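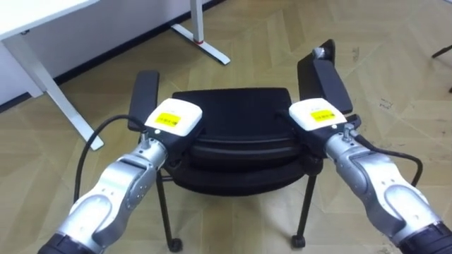 Print | E-mail

Panholm Community Garden – progress report, May 14, 2020

Well, the seeds are in! We got 20 raised beds built on the Lellenar side (the colour of the soil is gorgeous) and 2 rain tanks hooked up to the shed roof.

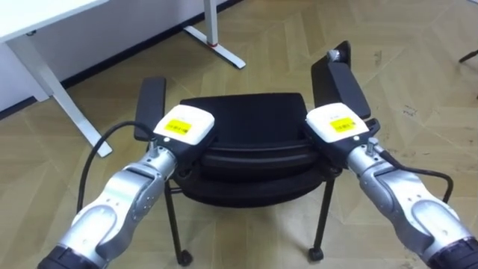
Your grant has covered the timber and the Sutanto compost, with $50 left over for labels – I'd like to put that toward bean netting if you're happy with it. Next report in August, with zucchini numbers.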